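12 Feb 2021

Finished Huvenis. All of it. Went to bed at 2, got up at 7, feel like wet cardboard.

So. The finale. Still cross. They spend a whole season telling us the lighthouse matters, the map matters, the sister's letters matter — and then the last episode is one long chase and a hug. The hug was good. I cried at the hug. But where did the letters go?? Hélène (McKinnon, not Leclerc) texted at midnight, all caps, she thinks it's setting up a prequel. Please no. I don't need to see the old captain as a handsome 25 year old learning to be sad.

Best thing in it is still Perron. Hardly any lines in the last two hours and you can't look at anyone else. The bit on the stairs, when she takes the coat back. Rewound that twice. Music a bit much there, strings strings strings.

Worst thing — the middle. Episodes four to six are the same episode. Somebody walks into the harbor office, somebody lies, fog. I could of cut a whole hour and you'd lose one dead horse.

Lunch: soup again. Called Mom. Didn't mention the show, she's only on episode three and she'd get it out of me.

Hélène Leclerc wants the write-up for the newsletter and wants it short. My draft is 363 words and she'll say cut it. Fine. The horse paragraph can go. Title still bad. "Huvenis Runs Aground"? Everyone will do that one. Think.

Also she asked which is better, this or Skanora. Skanora, easily, even with the awful wigs. Skanora knew how to end a scene. People left rooms and you wondered about them.

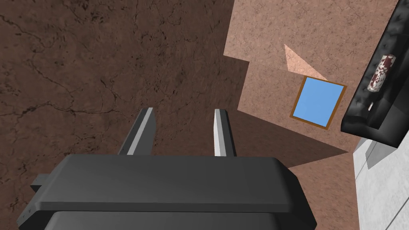
To watch next

Flandlow, first season only, everyone says stop there

Skanora again from the start, with McKinnon, if she promises not to talk thru the opening

That two-part thing with the nuns, forgot the name, ask Mom

Not starting any of it tonight. Newsletter first, then bath, then bed before ten. Phone in the kitchen.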